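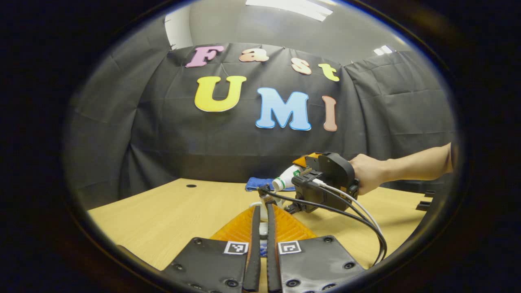

What changed at my job since August (thread)

1/ I work days at Sillbridge. I used to pack small bottles by hand at a bench. Now I hold a pair of grippers and do the same moves so an arm can learn them. Same shift, same pay grade, different tired.

2/ The bottles are light. The grippers are heavier than you'd think by 3 p.m. It's all in the forearm. We got wrist breaks written into the schedule after the first month, every 90 minutes. We had to ask twice.

3/ Target is 27 good runs an hour. A run where you fumble gets tossed, so you slow down. On the packing line slowing down got you a talk. Here it's the job.

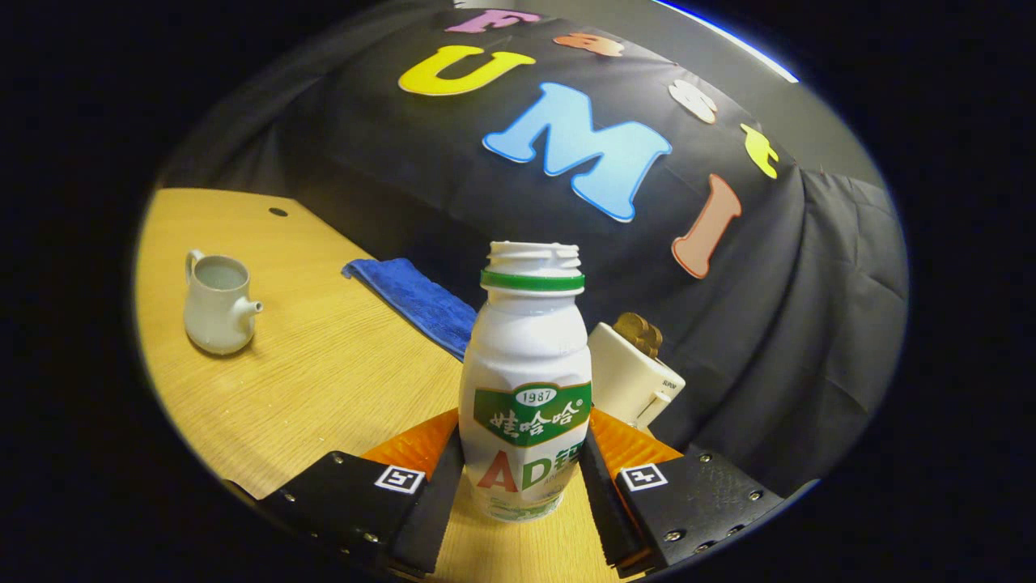 4/ Mudaliar replied to the last one: so you're training the thing that takes your bench, and they pay you the same as before?

5/ Yes, same rate. I brought that up at the Monday meeting. They said a new job title is "under review." The Arnska site got theirs in spring with a bump, so we know it can be done.

6/ The first arm goes on line two. Four people work there now. Two are moving to checking and restocking, and the other two haven't been told. That's most of what gets talked about at lunch.

7/ We passed 3,000 runs last week. The count by the door says 3,621 this morning. I'd like to see the new schedule posted next to it.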